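发件人：Remo Longo
收件人：家务与车间自动化讨论组
日期：2019年2月14日
主题：回复：机器到底能不能替我们干点家务活了？

各位好：

前几天有位组友在组里问了一个问题，我一直惦记着，今天晚上总算有空坐下来慢慢回。先把原信引在前面，免得大家往回翻。

> 我母亲一个人住，膝盖不好，拖地擦桌子都费劲。
> 我看了不少演示，机器叠毛巾、倒水，都挺像样。
> 可是搬把椅子、翻个面、装条腿这种事，
> 现在到底行不行？要是还得等十年，
> 我就老老实实请钟点工了。

先说结论吧：钟点工请您照请，别等。不过您问的“搬椅子、翻个面”，我倒觉得问到了点子上，比叠毛巾更值得聊，所以请容我啰嗦几句。

我在 Sawatzky 的装配车间待过好些年，那边从很早就用机械臂拧螺丝、码箱子，一天到晚不带喘气的。可是那些活儿有个前提：零件每次都在同一个地方，朝同一个方向，夹具也是专门做的。您把零件歪着放进去，它就傻眼了。家里哪有这种好事呢？椅子今天在桌边，明天倒在阳台上，后天上面还搭着一件毛衣！

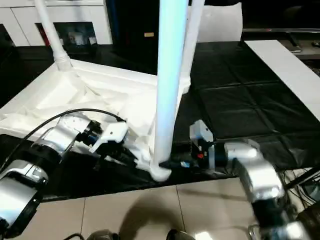 椅子这东西，说轻也轻，说麻烦真麻烦。塑料椅子面是弯的，底下一道一道的筋，边缘又薄又滑，夹子夹在哪儿都不太踏实。用一只手去翻，重心一偏，它就自己转起来了；用两只手呢，两边又得商量着来，一边往上抬，另一边要是慢了半拍，力气就全较在椅子身上。我们人干这个不用想，手指头一碰就知道它要往哪边滑，机器大多还得靠眼睛看，看的时候又常常被椅子腿自己挡住。

去年五月我去 Iststead 看老同事，他们正好在做这一类的尝试，双臂的，由人带着做一遍，再让机器自己学着做。他们给我看了记录本，翻椅子这一项一共试了388次，顺顺当当做完的有254次。我听了挺高兴，回家跟太太一说，她问我：“那剩下的呢？”剩下的有掉地上的，有卡住不动的，还有一些是人看着不对劲，赶紧按了停。三次里头差不多成两次，放在实验室里值得鼓掌，放在您母亲家里，我可不放心。

另外还有快慢的问题。我自己翻一把椅子，话还没说完就翻好了，他们那套要等上好一阵子，够我把茶杯里的茶喝掉半杯（当然我喝茶也慢）。车间里倒不一定怕慢，夜里没人，让它慢慢磨就是了，所以我猜这类活儿会先在小车间里用起来，比如给家具做检查、擦拭、贴标签，然后才轮到家里。

擦桌子、拖地这两样，情况要好一些。地是平的，东西不用拿起来，扫地的小圆盘您大可以先给母亲买一个，把地上的电线收一收，门槛垫一垫，能省不少力。桌子还是让人来擦吧，桌上的药瓶子、老花镜，我可舍不得交给它。

Heren 那边的朋友如果也在看这封信，很想听听你们的经验，特别是夹滑溜溜的塑料件时，手指上垫的是什么材料。我试过硅胶皮，头一个礼拜很好用，后来沾了灰就不行了，得天天擦，擦着擦着我自己倒成了伺候机器的人。

您母亲的膝盖请多保重，天冷的时候护膝要戴上。有什么新消息我再写信来。

祝好
Remo Longo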